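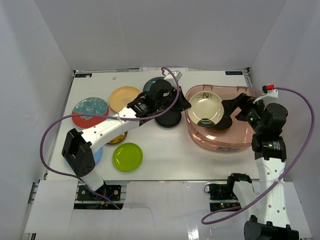 Packing Plates for Storage

Residents of Grinberg Hall who store tableware over the summer must pack it as set out in this guide. The storage room accepts boxes until Mar 5, 2021, and reopens in August.

1. Wash and dry each plate.
2. Sort the plates by size, with the largest first.
3. Wrap each plate in two sheets of plain paper. Do not use newspaper – the ink may transfer.
4. Line the box with crumpled paper and stand the plates on edge.
5. Fill all gaps, close the box and tape both seams.

Write your room number and the word FRAGILE on two sides. Boxes over 53 pounds will be returned. Labels are available at the Zilorness desk, Room 304.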